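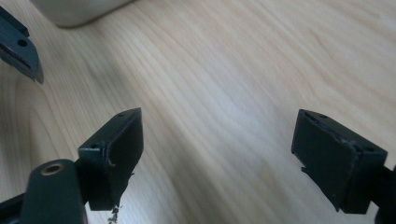
**Kinnear population cage, catalogue no. 1291**

A clear cage for keeping fruit flies as one continuous population over many generations. It is used for laboratory selection work, for following allele frequencies over time, and in teaching where a class wants to see drift or selection happen in living animals.

Price: £118 each, without food vials. Delivery is added at checkout.

## What you get

- Cage body with screw-fixed lid
- 15 vial ports in the base, each with a blanking plug
- Two mesh side vents
- One sleeve opening with a fabric sleeve and cord
- Spare lid gasket
- Printed instruction sheet

Vials, plugs, fly food and stocks are not supplied. The ports take standard narrow fly vials. If you use wide vials, order the Gretow base instead, which fits the same cage body and has fewer ports.

## How it works

Food vials push up into the base from underneath. The adults move freely between them, so the whole cage is a single breeding population with overlapping generations. Every few days you take out the oldest vial and put a fresh one in the empty port. Most users work round the ports in order, and the positions are numbered on the outside of the base to make this easier.

How long a vial stays in is up to you, but it has to stay long enough for the larvae in it to develop and come out as adults. At 25 degrees that means three weeks is a safe minimum. If you pull vials early you are selecting for fast development whether you meant to or not. This is the most common mistake we hear of, and it is hard to spot until the experiment is well under way.

We suggest starting a cage with roughly 200 adults of mixed sex. Fewer will do if you want strong drift. The population normally climbs for the first couple of months and then settles to a level set mainly by how much food you put in and how often.

## Sampling

Adults can be taken with a pooter through the sleeve. Egg samples are simpler and disturb the cage less: fit a fresh vial in the evening, remove it the next morning and rear the eggs at low density on the bench. Score those flies, not the cage adults, if your marker affects how long an adult lives.

For a two-allele visible marker, a sample every second generation is enough to draw a reasonable curve. Keep the sample size the same throughout.
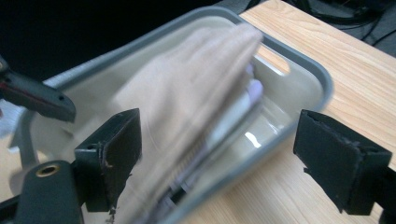 ## Running replicates

One cage gives you one history. To tell selection from drift you need several cages started from the same founders, and we would treat four as the least that is worth analysing. The cages stack two high with the vents clear. Rotate them between shelves when you change the food, as the top of most incubators is warmer than the bottom.

Label the lid and the body. Lids get swapped during cleaning and a label on the lid alone will sooner or later be on the wrong population.

## Cleaning

Remove the mesh vents before washing. Use warm water and ordinary laboratory detergent, then rinse well. Do not autoclave the cage and do not use ethanol on the body – it will craze and go cloudy. Ports and plugs can be soaked overnight in dilute bleach if you have had mites. The sleeve can go through a washing machine but should be dried flat.

If mites do get in, it is usually better to restart from eggs that have been rinsed and moved to clean vials than to try to clear an occupied cage.

## Changes to this version

The lid is now held by four screws. The older clip lid, sold under the Flurier name, worked loose if the cage was carried by its top. Old lids do not fit the new body, but vents, sleeves and plugs are the same and can be used on either.

Jessie Paterson ran the clip-lid and screw-lid cages side by side for a year and found no difference in adult numbers, so data from the two can be compared.

## Spares

- Vial port plugs, pack of ten
- Mesh vents, pair
- Fabric sleeve
- Lid gasket
- Gretow base for wide vials

## Related items

The Ulach egg collector fits over the sleeve opening and holds a small agar plate. It is useful when you need eggs laid within a few hours of each other, for example to measure development time. It does not fit the clip-lid cages.

## Ordering and questions

Cages are made in batches, with the next batch due in October. Orders placed before then are filled from stock while it lasts. Schools and universities can pay by invoice.

Technical questions go to Gregor Farquharson, orders and invoices to Ans Verschueren. Please quote the catalogue number.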